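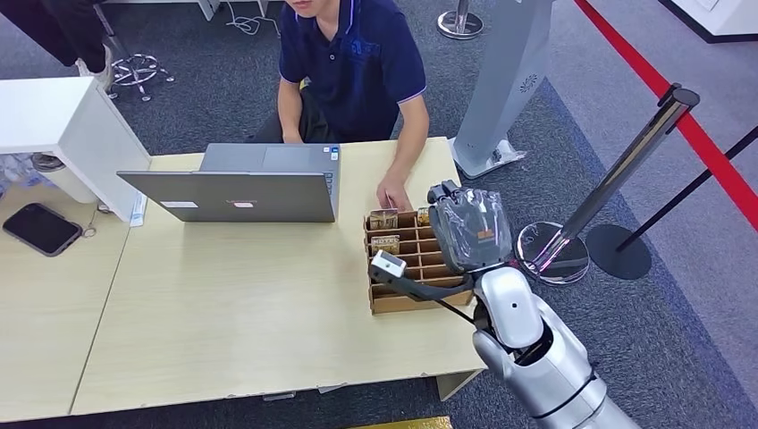
Sorting table, Tancombe hall: laptop and cardboard divider tray.

Tancombe Hall — Room and Equipment Safety Check
Quarterly checklist, April

Checked by: Yeshi Derese
Second check (kitchen and exits): Imad Sayegh
Copy to: Nouhaila Bensaid, Grellville office

Mark each line OK, FIX or N/A. Anything marked FIX needs a comment and a name against it. Lines left blank will be treated as not checked and the sheet will come back to you.

1. EXITS AND WALKWAYS

1.1 Front doors open fully from the inside without a key — OK

1.2 Side door opens fully — FIX
Comment: Opens, but drags on the sill for the last part of the swing. I had to put my shoulder to it. Worse than at the January check. Imad to plane the bottom edge.

1.3 Exit signs lit — OK
Comment: The one over the side door flickered when first switched on, then settled. Look at it again in July.

1.4 Path from side door to assembly point clear — FIX
Comment: Green bin parked across the path again. Moved it back to the fence. Bin bay needs a painted line.

1.5 Stacked chairs no more than 10 high and away from doors — OK

2. TABLES AND SEATING

2.1 Tabletops free of splinters, sharp edges and lifted corners — OK

2.2 Folding legs lock properly — FIX
Comment: Two of the trestles in the back store don't lock. Tagged and turned to face the wall. Do not bring them out for the Chala dinner, even if we are short. Borrow from the school.

2.3 Knee room under work tables kept clear of boxes and bags — OK

2.4 Small items kept in trays or dividers when in use — OK
Comment: Cardboard is fine for light stock. Replace when the slots go soft.

2.5 Chairs steady on all legs — OK
Comment: One missing a rubber foot. Replaced from the jar in the office.

3. ELECTRICAL

3.1 Test tags current on all portable appliances — FIX
Comment: The urn and the floor polisher are both past their date. Urn is out of use until tagged. Feven Gebru has the electrician's number and will book both together to save a second call-out.

3.2 Leads run along walls or under a cover strip — OK

3.3 No power board plugged into another power board — FIX
Comment: Found behind the stage, feeding the fairy lights. Unplugged. Whoever runs the Hasen dance nights needs to use the outlet at stage left. It works, I tested it.

3.4 Laptops and chargers not left plugged in overnight — OK

3.5 Safety switch trips when tested — OK
Comment: Reset at 3 pm. The wall clock in the foyer is on the same circuit and has been put right.

4. KITCHEN

4.1 Fire blanket on its hook and reachable without leaning over the stove — OK

4.2 Extinguisher gauge in the green, pin and seal in place — OK

4.3 Rangehood filters clean — FIX
Comment (Imad): Heavy grease. Soaked one in the sink for 20 minutes and it came up well. The other needs a second go.

4.4 Hot tap temperature — OK

4.5 Knives stored in the block or drawer guard — OK
Comment (Imad): Bread knife was loose in the tea towel drawer. It's back in the block and the drawer has a new label.

4.6 Floor dry and mat lying flat — OK

5. FIRST AID

5.1 Kit in its marked place — OK

5.2 Contents match the list inside the lid — FIX
Comment: Short of burn gel, and the saline is out of date. Ayantu Gebru is restocking from the chemist. Please write it in the book when you use something, including bandaids.

5.3 Emergency numbers posted beside the phone — OK
Comment: Rewritten in thick marker. The old sheet had faded.

6. OUTSIDE

6.1 Ramp handrail firm — OK

6.2 Ramp surface not slippery — FIX
Comment: Moss along the shaded side. Needs a stiff brush and a rinse before the wet weather. I've left the brush inside the meter cupboard.

6.3 Sensor light over car park — OK
Comment: Comes on, but slow. You are most of the way to the steps before it notices you.

6.4 Gutters above the entrance — N/A
Comment: Not checked. Needs the long ladder and a second person.

Carried over from last quarter
Side door (1.2), trestle legs (2.2). Both were listed in January with no name against them, so please don't take a name off this time unless the job is done.

Spare keys to the meter cupboard and back store are with Nouhaila. Return the signed sheet to the tray in the office.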